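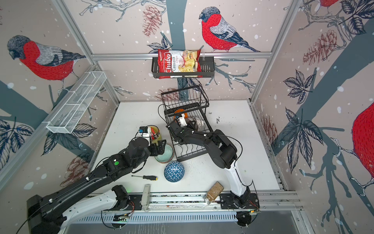
The white table with the wire rack, the pen cup and the bullfinch wallpaper

Dear list,

Thank you to everyone who answered in June. I am replying to Neville's message below.

Neville Horrocks wrote:
> I would get rid of the wire rack altogether. A small table does not
> need two storeys. Ours is 60 cm wide and it only collected things
> which had no other home. Bowls belong in a cupboard.
> What sort of jar do you use for dry goods? The lids on my Ivex ones
> have all gone stiff.

Neville, I understand your point, but I would like to keep the rack. It has two tiers and I find the upper one very useful for a light bowl. The teal bowls can stay in a stack on the table, they need little place. What I have not solved is the mixing of kitchen things and tool things. The screwdriver with the yellow and black handle should go to the drawer, and the pens also do not need to be beside the dishes — but then I never find one when I want to write a label.

There are crumbs in front of the rack too. I will wipe before I rearrange anything.
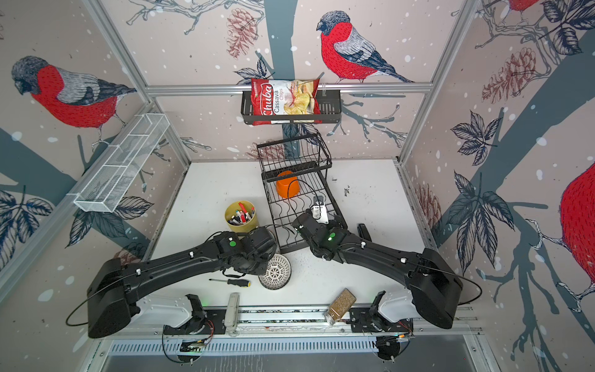 Orange bowl upside down on the rack, jar on its side at the front

About the jars: mine are plain glass, 600 ml, from the Clollano shop. I cannot recommend to lay them down, a round jar rolls. The wall basket is good for light bags, such as the cassava chips, and it leaves the table free.

Has anybody tried the Biswas drawer dividers? I need three, and I would be glad to hear if they fit a shallow drawer.

Kind regards,
Geert Geerts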